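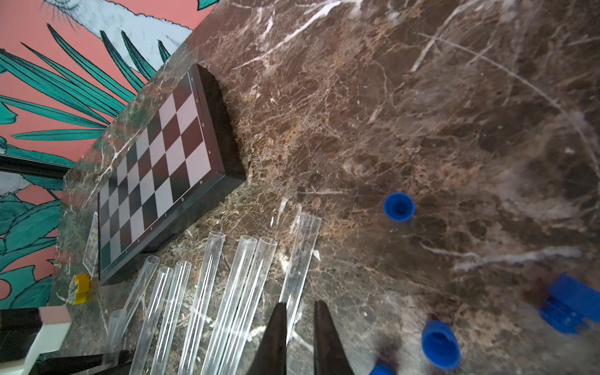 Keeping sound and picture together on a small shoot
Notes for the Neltgate evening, April

Start slowly. Wait until the door is closed. Say thank you for the invitation, and ask who in the room records sound as their main job and who does it because there is no one else. I speak mostly to the second group.

1. Where I come from in this

I was a camera assistant for four years before I was given a sound bag. My first film with two cameras and a separate recorder was the one in Skurnow, the ferry documentary. We had 11 shooting days and I did not use timecode on any of them. I used a clapperboard, and when I forgot the clapperboard I used my hands. The editor was polite about it. She sent me a list of the clips she could not match, and I still have this list.

(Show the list. Let them read it. Do not read it aloud.)

2. What timecode is, in short

Every device has a clock. Each clock runs a little fast or a little slow. If you set them together in the morning, they do not agree any more in the afternoon. With cheap cameras the difference can be several frames before lunch. A timecode box has a better clock, and it gives the camera a number to write down with the picture.

Explain that timecode is a label. It does not hold the recording speed. In a long interview the sound can begin in the right place and be wrong at the end. People mix these two things, and I mixed them also for a long time.

Draw on the board: two lines, same start, different end.

3. Cameras with no timecode input

Many of us have a camera like this. You send the timecode as an audio signal into the microphone socket. It sounds like an angry fax machine. Three things to say here:

The level. Too high and it is distorted, too low and the software does not find it. I set it at the middle of the meter and make a short test clip.

The cost. You lose one audio channel, sometimes both if the socket is strange. Put the scratch microphone on the other channel if you can.

The cable. Mark it with tape. A timecode cable and a headphone cable look the same in a dark van.

4. The boxes

I use Floteo boxes at present, rented from Hjaltadóttir. I am not paid to say this, and the others I tried also worked. What I like is that the switch is stiff, so it does not turn off in a pocket. What I do not like is the small screen, which I cannot read in the sun.

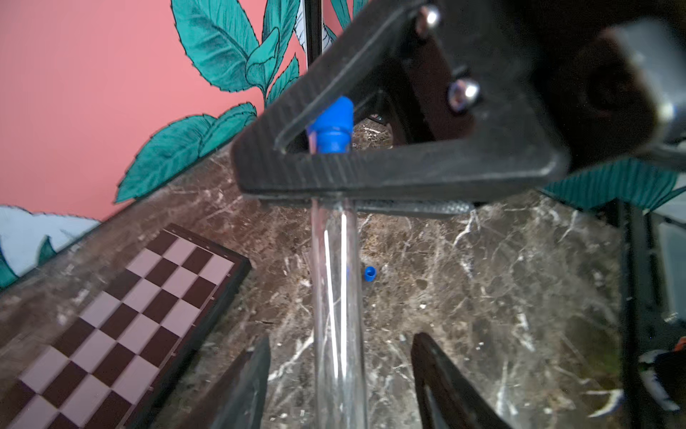

Pass one box around the room. Ask to have it back before the break!

My habit is to jam all boxes from the recorder at breakfast and again after lunch. Jam means to copy the time from one to the others. If a battery was changed, that box must be jammed again, even if the number on it looks correct. Frame rate must be the same everywhere. Check 25 against 24 and do not trust what the camera showed yesterday, a colleague may have made slow motion in the evening.

5. Still use the board

Someone will ask if the clapperboard is now useless. Answer: no. I do one clap on each card, at the beginning. When the timecode is lost you have at least one point to start from, and the editor can measure the rest.

6. Handing over to the editor

One page of text with the files. Frame rate, sample rate, which device was the master, which channel carries the timecode signal, and any clip where I know something went wrong. Write this the same day.

If time is short, skip the part about drop frame. If there is a question on it, offer to talk afterwards at the bar.

Last slide: the cable diagram. Leave it on the screen during questions so people can copy it.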